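Windfall (fruit)

A windfall is a fruit that has left the tree without being asked. The term covers apples above all, though pears, plums and quinces also qualify, and in law and in kitchens it has been stretched to cover nearly anything found lying on grass. The figurative sense, meaning unexpected money, is the commoner one today, chiefly among people who have never had to rake up the original.

Causes

Wind gets the credit, but most windfalls owe little to it. Apple trees set more fruit than they can feed and shed part of the crop in early summer, an event gardeners call the June drop, which often takes place in July. Later losses are put down to codling moth, drought, heavy rain after drought, and the weight of the fruit itself.

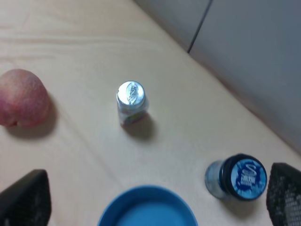

Ripeness also plays a part. As an apple matures, a layer of weak cells forms where the stalk meets the spur, and after that a passing wood pigeon is enough. Some early varieties are notorious for dropping on the day before the owner meant to pick them.

Ownership and custom

Fruit that falls over a boundary has caused more ill feeling than its value can explain. In the parish of Brisville the matter was settled by the so-called basket rule, under which a neighbour could keep whatever fell on his side provided he returned the same weight in jam. Parish papers list 38 disputes under the rule, 2 of which concerned apples. The rest concerned the jam.

The Brisville Windfall Fair, held each autumn, is the main survival of the custom. Its best year brought in 1,995 kilograms of fruit, a good deal of it from trees whose owners were away at the time. An attempt to move the fair to April failed for lack of anything to show.

Use in the kitchen

Bruised fruit does not store, and one bad apple really will spoil its neighbours, a proverb that is also sound advice on ethylene gas. Windfalls are therefore used quickly, in jelly, chutney, crumble and cider. The usual instruction is to cut away the damaged parts, and in a poor year this can leave the cook holding a stalk. 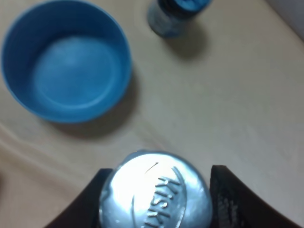 An empty blue plastic bowl.

Rirora, a stiff apple paste sold at the fair, is made only from fallen fruit – or so the label says. It keeps for 2 years and tastes much the same throughout.

See also

June drop
Scrumping
Plenar (cider apple)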